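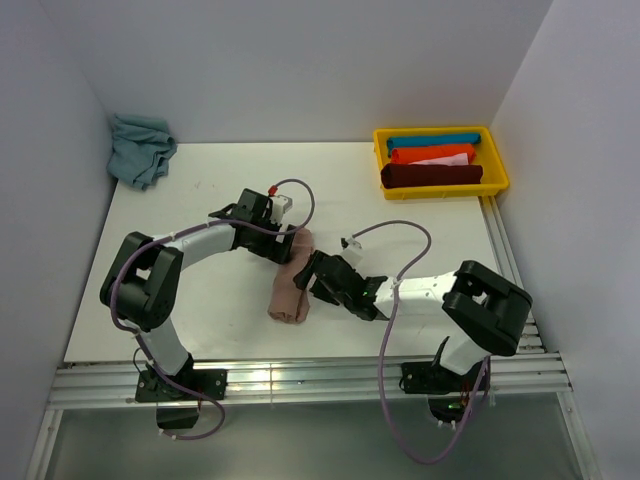
チャイヤポーン書店の目録が届きました

二月に入ってすぐ、古書店チャイヤポーンから待ちに待った新しい目録が届きました。今回は東南アジアの旅行記と料理書が中心で、全部で200点。夕飯の支度もそっちのけで、お茶を二度もいれ直しながら最後まで読んでしまいました(おかげでその晩はうどんです)。

店主のスラチェット・タナサーンさんの解説が、相変わらずいいんですよね。蔵書印の来歴だとか、見返しに残った鉛筆の値段だとか、そういう細かいところを本当に楽しそうに書かれるので、買う予定のない本までつい欲しくなってしまいます。

なかでも気になったのが、チャニダ・ブンチューという人の私家版の紀行で、グラクヴィルの小さな印刷所で刷られた60部のうちの一冊だそうです。背に少し傷み、地図が一枚欠け。地図がないのは惜しいなあと思いつつ、値段を見て、そっとページを閉じました。いや、三回くらい開き直しましたけれど。

結局お願いしたのは、ミンリー社の市場案内の端本2冊です。一冊900円に送料が少々。揃いで持っている方には笑われそうですが、この版元の薄い緑の表紙が昔から好きで、見かけるたびに一冊ずつ増えています。前に買った巻と重なっていないか、注文してから棚を確かめたのは内緒です。

届いたらまた書きますね。マドフの古本市の話も、まだ途中でしたし。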